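Project diary, Drelow manipulation study
Entry for December, evening
Recorded by Tiina Salminen

The second block of trials under the Pace protocol closed this afternoon. The block comprised 157 attempts at a single task, in which the arm is required to select one named item from a cluttered household surface and lift it clear without moving its neighbors by more than a finger's width. Of these, 119 were scored as complete. The remainder are held for review, and no figure should be passed to Clurach until that review is signed.

The method differs from the first block in one respect. In the first block the policy was given the wrist view and a fixed overhead view. In the second it was given the wrist view only. Adelmo Greco had argued for this change since the planning stage, on the grounds that a fixed overhead camera will seldom be available in a home. I had expected a larger loss than we saw. The scores for rigid items, boxes and tubs in particular, are close to those of the first block. The scores for cables are poor in both.

We spent most of the late morning on the cable failures. Adelmo's reading is that the policy finds the charger body correctly and then closes on it without regard to what is attached. A grasp that would be sound on a plain cube then pulls a cord across the surface, and the trial is lost on the neighbor rule. My own reading is that the training set contains too few layouts in which one cord crosses another. Both may be true. It was agreed that the next block will include 300 further demonstrations, with cords present in every layout, and that the labels will record the cord and the charger as one item wherever they are joined.

The wrist view is now saved at the moment before each approach, so that the scorer can judge the layout separately from the motion. This has already settled two disagreements over the neighbor rule.
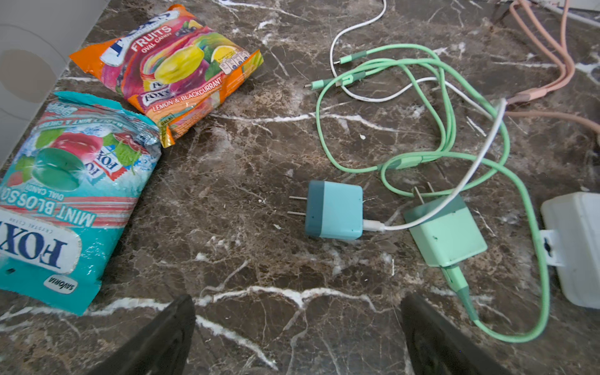
Wrist view, cable layout: two chargers with cords attached, fingers open.

In layouts of this type the green cord is the difficulty. It runs in wide loops beside its charger, and the white cord lies over that same charger on its way to the blue one. A scorer working from the overhead view alone had marked a similar layout as "separate items," and I have asked that the label be corrected.

Candy bags remain in the set as soft distractors. Adelmo would prefer to vary them more.

Outstanding: the Zotia export still drops the gripper width from 3 of the session files. I have written to request a repair before the next block begins. Arm parked and log closed at 6:40 p.m.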